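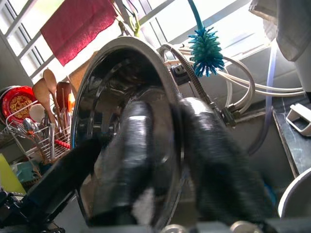
You people have it backwards, the commenter on last week's entry says, the Runidwood wedding was real and the denial was the stunt, and anyone who watched the finale could tell.

Could be. I've put it in the notebook with the rest and I'm not moving the status from "unsupported" until somebody can point me at a source that isn't another fan page.

March, rumor tracing, second entry

Where things stand. The claim is that the two leads of Runidwood got married in secret at a hotel in Flosenstead between filming blocks. We pulled 720 posts carrying some version of it. Most are copies. Once the word-for-word repeats came out I had nearly 200 left to read by hand, and a lot of those are the same paragraph put through a synonym machine. "Tied the knot" becomes "fastened the knot," "a close friend" becomes "a shut buddy." One has the bride as "the married to be." I don't count any of these as separate reports and I'd ask whoever did the first tally to stop doing it too.

Earliest copy I trust the time on is a gossip column at Sturkach, posted at 4 in the afternoon. It credits "insiders." The next layer of sites credits Sturkach. By evening the same claim is credited to "multiple reports," meaning Sturkach and the sites quoting Sturkach. By the next morning Sturkach has an update saying the story is "now widely reported." I drew the arrows on the whiteboard and they go in a circle.

The hotel. Every version says Flosenstead, no version names the place. I called the two hotels there that are big enough for a party. One hung up on me. The other said they don't discuss guests, and a site on our list has already printed that same answer as "hotel refuses to deny." By that standard they're also refusing to deny that I got married there.

The ring photo. Reverse search takes it back to a costume fitting for season one. Same chipped nail, same sleeve. Cropped tighter in the new version and flipped left to right, so I suppose whoever did it knew what they were doing, though I can't prove that and a phone app will mirror a picture all by itself. Logged as "old picture, new caption," no guess on intent.

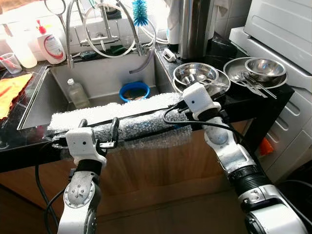
Next, the denial. It came from Zanetti, the agency that handles one of the two leads. Two lines, no signature: the story is "inaccurate and hurtful." Our draft note called this a full denial. I've struck that. Inaccurate how? Wrong hotel, wrong date, wrong couple? Agencies write this way on purpose. The other lead's side has said nothing at all, and we shouldn't write that up as silence meaning yes, or no.

On the commenter's theory that the denial was the stunt: it would need Zanetti to gain something from it, and I looked. Mentions of the show went up on the day of the claim, a good while before the statement, and were already dropping when the statement landed. Weak evidence against. I'd like the hourly numbers before leaning on it, the daily ones hide too much.

Also disagree with the summary going around our own group chat that "fans started it." Fan pages picked it up early, yes. I can't find one that had it before Sturkach. There's a forum thread people keep sending me as proof, but the opening post was edited afterward and the edit time is all we get to see. Useless either way.

One more gripe. The spreadsheet says 200 sites corrected the story. I opened a handful. Those pages were deleted or the headline had grown a question mark. Neither is a correction. Column needs splitting into "corrected," "removed" and "reworded" before anyone quotes that number outside this room.

To do
Hourly mention counts for the show.
Older saved copy of the forum thread, if one exists.
Ask Zanetti which part is inaccurate. Expecting nothing.
Fix the corrections column.
Status stays at unsupported.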